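Grasp Planners Should Be Allowed to Say No

Posted in April under Opinion, Software

Most of the arguments I have about picking software are about success rate. Somebody has a new model, it scores higher than the old one, and we are supposed to switch. I want to argue about something else: what the software does when it doesn't have a good answer.
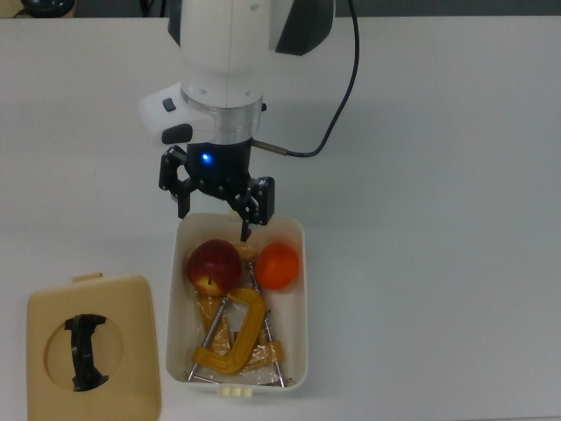
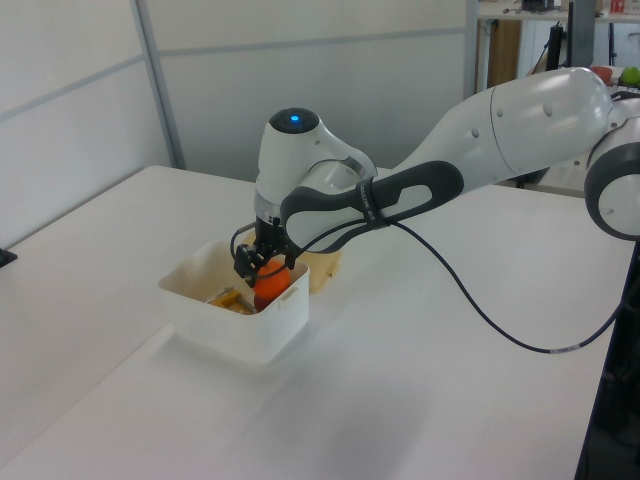

A grasp planner takes in camera data and gives back a list of places to put the fingers, each with a score. The usual setup takes the top score and sends it to the motion planner. In most of the code I have read, that step is a single line. Sort the list, take the first one, go. There is always a first one, so there is always a motion. With one round thing on a bare table, this works fine, and it would work fine with a much worse planner. Now take a bin with an apple, an orange and two yellow clamps in it, the clamps' threaded rods lying across each other and a crumpled clear plastic bag underneath. The apple and the orange get high scores from nearly any planner. The clamps are where I start to care what the number means. A rod is thin and shiny and may show up in the depth data as a broken line, or as nothing. The bag is worse. Some depth cameras see through clear plastic, some see the folds, and some give you a mix of the two that changes as the arm moves. The planner will score grasps on all of it anyway.

That score is usually treated as a probability. People write "if score is greater than 0.5" and feel they have been careful. But the score came out of a network trained to rank grasps against each other. It can rank well and still have no idea whether the best one is any good. I have seen a planner give its top score to a spot on a bin wall. The wall was a clean, flat, parallel-sided thing of a width the fingers could hold, and by the planner's own lights it was a fine grasp.

My position is that a planner should have a way to return nothing, and the rest of the system should be written as if that will happen often. I mean a real result with a reason attached. "No grasp found" doesn't help much. "Grasps found, all blocked by the bin" tells the next piece of code what to try, and so does "depth missing over a third of the region."

We went through this with Follano, the planning layer we use in our lab. The first version threw an exception when it had no grasp, and every caller caught the exception and tried again with a lower threshold. So in practice it never said no. It just said yes more quietly. We went back over 402 logged attempts on mixed bins and sorted the failures by hand. A lot of them had the same history: first call refused, second call refused, third call accepted at a threshold no person had picked on purpose. The retry loop had become the real policy, and it lived in a helper file that hadn't been reviewed since it was written.

The fix was dull. We took out the exception and made refusal one of the return types, with 12 reason codes. That was too many. We use 3 of them. The caller has to handle each one or the code doesn't build. Lowering the threshold is still possible, but you have to write it down in the task file, where other people will see it.

There are fair objections. The first is speed. If the planner refuses, the arm waits, and a waiting arm looks bad in a demo and costs money on a line. I agree that it costs something. So does a pick that drags half the bin up with it, and that one often needs a person to come over and sort it out. If you only measure cycle time on picks that finish, you never see the second cost.

The second objection is that learning will take care of it. Train on enough clutter and the policy will know by itself when to nudge things apart, when to look again and when to leave something alone. Maybe. I would like that to be true, and the Bech group down the hall has results that make me think part of it is. Even so, I want to be able to ask the thing what it decided. A policy that waits because it is unsure and a policy that waits because a camera message was dropped look the same from the outside. When I am reading logs at 6 in the evening I need to tell them apart.

The third objection is that people will just turn it off. This one I have no good answer to. We had a fork called Balwood, made for a deadline, in which every refusal was mapped to "take best anyway." It lasted two months longer than the deadline did. I think a default setting is worth having even if people override it, and I think an override should be printed at startup in plain words.

I would also like papers to report refusals. Put them in the same table as the successes, with the reasons. A planner that tries everything and gets most of it is a different tool from one that tries less and rarely makes a mess, and right now a reader can't tell which one is being offered. For our own work we started doing this in the internal reports first. The tables are longer and the headline number went down.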